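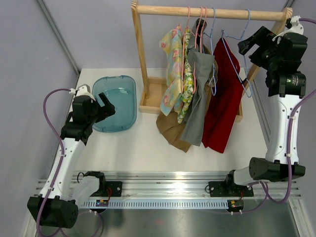 Two-arm cell with the small garment rack, tub on the left. Click to enlarge.

Machines doing chores: are we there yet?
Board: Automation > Household and light workshop
Started by swragg, 2022-09-04

swragg
The attached is the kind of bench I mean. Two arms on a common rail, a white board for a table, a wooden rack with wire hangers and a few garments, and a plastic tub. The job as I would write it down: take garments off the hangers, put them in the tub, leave the hangers on the rod. Then the reverse.

My question is whether anybody here has seen that done reliably, start to finish, with clothes that had not been laid out specially. I run a small alterations and workwear repair shop and I spend a depressing share of the week moving clothes between rods and tubs. I would pay for a machine that did only that. I do not need it to sew.

Stuart Wragg

plinth_and_sole
Define reliably. If you mean one garment in every 15 ends up on the floor, then yes, I have seen it. If you mean you can lock up and go home, no.

The removal half is far easier than the hanging half. Pinch the cloth near the shoulder, lift, move sideways, let go. Gravity does most of it. Hanging needs the opening found, the hanger held still and two shoulders seated, and cloth gives you no fixed reference for any of it.

swragg
Lock up and go home is what I mean. I already have somebody who can stand next to it, and that is me.

Irkum
I disagree that removal is the easy half, at least on thin wire hangers. A wire hanger on a smooth rod is free to swing and slide. Pull the cloth at a slight angle and the hanger comes with it, or turns and hooks the garment next door. Look at the spacing in the picture. The clothes are close together and the grey one hangs down past the tray at the base of the rack. There is tan cloth spilling on to the table behind and below it. A vision system has to decide where one piece stops and the next begins, and that is a harder question than where the gripper should go.

We tried three sorts of hanger. Moulded ones with a notched shoulder behaved best coming out of the stack and worst going into a collar. Wire was the other way round.

plinth_and_sole
Fair on the swinging. With two arms you use one to steady the hanger and the other to draw the cloth off. That is the whole argument for having a second arm.

Irkum
It is, and it also halves your clear working space. Both wrists want to be at the same end of the same rod. Our planner spent longer getting the elbows out of each other's way than it spent on the clothes.

f_bunting
I look after linen handling for a group of care homes, so mine is a buyer's view.

We had a Vuline folding unit on trial from May. Flat goods only: towels, pillowcases, small sheets. It was good. On towels it needed a person once in every 36 pieces, mostly to clear a double feed. We then put tunics through it, against the supplier's advice, and it was hopeless. Sleeves folded under, poppers caught on the belt, and the sensor read a dark tunic as an empty belt.

So my answer to the title is: yes for rectangles, no for clothes. A dark red item such as the one at the right of that rack, hem already touching the table, is the sort I would expect trouble with. When the bottom of a garment is supported, its weight on the hanger changes as you lift, and a machine that uses weight to check its grip can be fooled.

Freya Bunting

swragg
Useful, thank you. What did a stoppage cost you in time?

f_bunting
Two minutes if the operator was at the machine. Much longer if she was on the other side of the room, because it did not sound an alarm, it only lit a lamp. We asked for a buzzer and were quoted for one.

tallow_lane
I am going to be the awkward one. Why is anybody copying the human method at all? Rods, hangers and open tubs are made for people. A laundry of any size uses an overhead rail with a clip on each item and a code on the clip. The item is never let go of, so it never has to be found again. Lykkegaard sell a short version for back rooms. No vision, no fingers, one motor.

Two arms taking a shirt off a hanger is a nice research problem. It is a poor way to run a shop.

Irkum
Somebody still has to put the item in the clip.

tallow_lane
Yes, once, on arrival, when a person has it in their hands anyway to look for the tear.

swragg
I priced the Lykkegaard rail. It wants a ceiling I have not got. The shop is under a flat and the joists run the wrong way. I also take in work that leaves the same day, and clipping it in and out would take me longer than the tub does.

I accept the general point. For a bigger place I would go that way.

plinth_and_sole
Practical matters, then, for a bench type installation. Arms of the light printed or hobby class will lift a shirt without complaint. A lined work jacket held out at full reach is another matter: the shoulder motor gets warm and position starts to drift. Stutbridge publish a derating curve for theirs and it is worth reading before you believe the headline payload. We changed finger pads at 3,000 cycles – the rubber glazes well before it looks worn.

Route the cables along the outside of the arm and clip them, with a proper loop at the wrist. Most of our unexplained faults were a connector working loose.

swragg
How long per garment, off the hanger and into the tub?

plinth_and_sole
31 seconds on the last set we timed. That was shirts, one at a time, with gaps between them.

swragg
I take four. I was hoping to be told it did not matter, as it could run overnight, but then we are back to locking up and going home.

Irkum
Running slowly overnight is the right idea, in my view. You need it to fail safely: stop, let go of nothing, leave the rest of the rod alone. I would take a machine that completed half the rod and stopped cleanly over one that did all of it and left two shirts under the bench. I do not think fully unattended is far off for removal only. Hanging up, I would not guess.

f_bunting
I would guess, and my guess is that we replace the Vuline before anybody sells me one that can hang a tunic.

tallow_lane
Stuart, how high is the ceiling exactly? There is a floor-standing frame for that rail. It loses you one hanging length but it does not touch the joists.

swragg
Will measure tomorrow and post it.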